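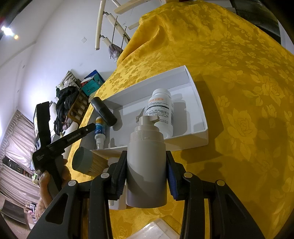 *Safta Marinescu*

## Notes for session 2: from wrist camera to grasp command

Welcome back, everyone, and thank you for all the questions after the last session (I've folded the answers in where I could). Today we follow one picture from the wrist camera through to the moment the planner says "close," and we'll take our time, so please don't worry if the pose math felt rushed.

Let's start with perception. Our Jokura node takes each color image and gives back a mask and a score for every object it finds. With a pump bottle already between the pads, the fingers and the bottle overlap in the image, and a careless mask will happily swallow all three! So we mask out the fingers first, using the known gripper opening, and only then look for the object.

Crowded boxes are harder. Bottles stand, lean and lie across one another, and a white cap against a white wall gives the edge detector very little to hold on to. 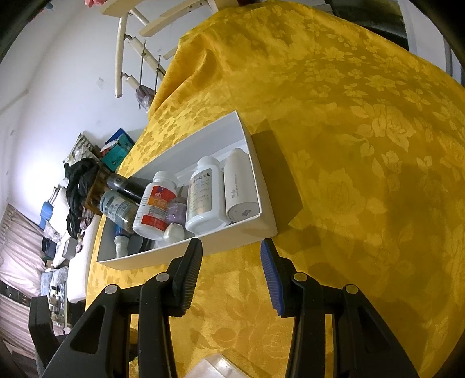 For that reason the planner never trusts a single frame. It keeps the last 30 masks, throws away any that jump too far, and averages the rest before proposing a grasp. If the approach path would take a finger through the wall of the box, it tilts the wrist and tries again, with a limit of 240 candidates per object.

Before next time, please run `replay` on log 53, plot the mask score against gripper opening, and bring me the plot, even a messy one. Anatole Poulain has the Chowdary config files if yours won't load.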